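Frequently Asked Questions About Renting a Desk at Stetbridge Shared Offices

Welcome, and thank you for thinking of us! These are the things people write in to ask most often. If your question isn't covered, send us a note through the contact form and Radwa Morsy will get back to you, usually before lunch.

What's the difference between a day desk and a resident desk?

A day desk is yours from opening until closing, and you take everything home with you when you go. A resident desk is yours for the whole month, so you can leave your monitors, your books and your favorite mug right where you like them. Most people try a few day desks first, and we think that's a very sensible way to do it.

Can I bring my own monitors and plants?

Please do! Residents can bring up to 2 monitors without asking, and if you need more than that we'll just want to look at the outlets with you first. Plants are welcome on any desk, though we do ask that you put a saucer under them. The long room on the Wanstead side gets the most sun, and the ferns there seem to be happier than the ones at my house.
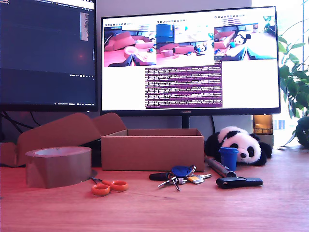 A wooden desk with two monitors and a leafy plant by the window.

How fast is the internet?

We pay for a 200 megabit line, shared by the whole building. Video calls are fine on it. If you upload very large files, the evening is kinder — to you and to everybody else.

Where do I take phone calls?

There are two booths by the stairs, the Drirkdale and the El Ouafi, named after the streets our founders grew up on. You can book either one for up to 47 minutes at a time. (Yes, it's an odd number, and no, we've never gotten around to changing it in the booking system.) Short calls at your desk are all right if you keep your voice down.

Can guests come in?

Of course. Sign them in at the front and they can stay for an hour at no charge. After that we'd ask them to take a day desk.

Do you close for holidays?

We close on public holidays and for one week in February, when the floors are refinished. Residents aren't billed for that week, and we'll email you ahead of time so you can take home anything you'll need.

How do I cancel?

Give us 6 days' notice before your next billing date, by email or in person at the front desk. We'll return your deposit once you've handed in your key.

Is there parking?

Only on the street, I'm afraid. The bike rack is around back, under cover, and there is nearly always room in it.

Last updated October 21, 2022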